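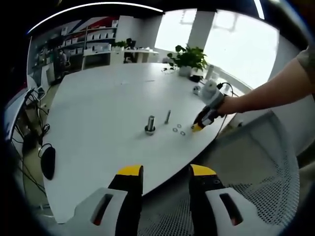 Washers, a bolt and a nut on the bench, with a hand-held gripper reaching for the nearest washer.

Fingertips deserve more of our evaluation budget than arms do. At Gradstead we spent most of December comparing controllers, and the spread between the best and the worst was smaller than what we got by changing the tip on a single gripper.

Flat washers make the case well. A washer lying on a smooth table offers an edge thinner than most compliant pads can register. A soft tip rides over it. A stiff, narrow tip gets under the rim but tends to push the part away first. Anil Shetty logged 192 attempts with the stock tip and 54 clean lifts. Those numbers say very little about the arm that will later repeat the motion.

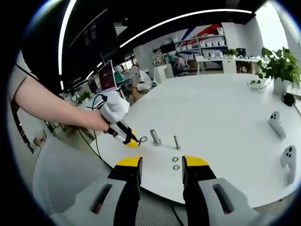
Bolts are more forgiving. An upright shaft can be closed on from either side, and a small error in approach angle is absorbed by the pads. A benchmark built mostly on pegs and bolts will therefore rank hardware by reach and repeatability, and buyers will read that ranking as general skill.

Chenxi Xia has argued that wrist camera placement matters more, and for insertion I agree with her. A wide lens bends the table edge badly, but it keeps both tips in view through the whole approach. For picking thin parts, the view was adequate in every setup we tried. Contact geometry was the limit.

I would like vendors, Cedov included, to publish tip profiles and pad hardness beside payload. Until they do, test with washers first.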